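**Play counts stuck on artist page - my notes so far**

Right, I'm writing all this down because I've told the story to Cisard support three times now and I keep leaving bits out.

I run a small music site (we host demos, mostly folk and a bit of dub) and every track has a little counter under it. The counters come from Fustari, which is the stats add-on that Cisard bundle with their hosting. In November the counters stopped going up. Not on everything, mind you - only on tracks belonging to artists with more than one album.

**First go.** Cleared the cache, logged out, logged in, played a song myself in a private window. Counter stayed at 3,000 exactly, which looked suspicious! Tried a different song by the same band and that one was stuck on 200. So it isn't a round number thing, or if it is I don't understand it.

**Second go.** Support asked me to switch off the other add-ons one at a time. I've got 17 of them (I know, I know). Did the lot over one long evening with the biscuit tin. No change until I got to the Chaiyaporn player skin, and then the counter jumped by around 40 plays in one go, as if it had been saving them up. Switched the skin back on and it froze again.

**Third go.** Wrote to the Chaiyaporn people. They said the skin sends a "play" message when the song reaches the end of the intro, and Fustari wants it at the start. Fair enough, but why do single-album artists work fine? They're looking into that.

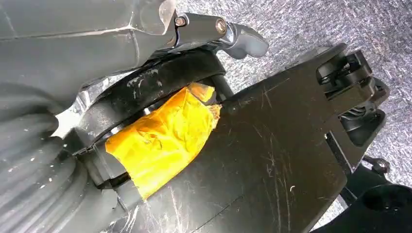
In the meantime I've put the plain Otov player on the multi-album pages. It's ugly and the volume slider is tiny, but it counts. One listener has already moaned about the colour.

**Still to do**

- send Cisard the log from the evening of the add-on marathon
- ask whether the missed plays can be added back in (two of the bands use them when they're asking for gigs)
- check the weekly chart, as it reads from the same counter and I bet it's wrong too

Status: open, waiting on Chaiyaporn. Please don't close this one automatically again, it took me ages to find the reopen button.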